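April 7, 2019

I slept until ten, which I haven't done since October, and then lay there listening to the rain and feeling guilty about the workbench. I had promised Solange on the phone last night that I would finally sort out the small stuff, all the odds and ends that have been riding around in coat pockets and coffee cans since we moved in. She laughed at me. She has heard that promise before!

So after toast (two slices, the last of Jeanine's plum jam, I must ask her for another jar) I went down in my slippers and made a start. I laid the cardboard over the metal top first, the piece with the round holes punched in it. I'm fond of that cardboard. It's kinder to the hands on a chilly morning than bare metal, and when something rolls, it sometimes catches in one of the holes and stays put. Then I got the blue bins lined up along the back, side by side, and stood there admiring them far longer than a row of bins deserves.
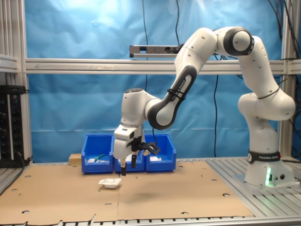
Blue bins at the back, little white tray out front.

The tray is my favorite part of the whole arrangement. It has a raised rim, so whatever I put down in it ought to stay in it, and I've decided it will be the place for things I haven't made up my mind about. My mother kept a saucer on the windowsill for the same purpose, full of buttons and foreign coins and one earring, and I don't believe she ever emptied it in her life. I hope I'll do better. The thing that looks like a marker can live in the left bin for now, the green and white one. The crumpled white thing on the right I'll deal with tomorrow, and the same goes for the little block of wood, which I can't bring myself to throw out. A block of wood always comes in handy for propping something.

Osvaldo called in the middle of it all to ask if I still had his good screwdriver. I said I'd look. I did look, a little. Then we got onto the subject of his knee, and his sister's new kitchen, and by the time we hung up it was past lunch and the soup had caught on the bottom of the pot. I ate it anyway, with plenty of pepper.

Rain stopped at last. Early night, I think, and the coffee cans again in the morning.

Comments (3)

Jeanine Claeys
There are 16 jars left in my cellar, come and get yours before Lino does.

Lino Donati
Too late, I had one on Thursday's bread already. Lovely bins by the way, I like that blue.

Osvaldo Caputo
Look harder for my screwdriver!! Knee is better, thank you.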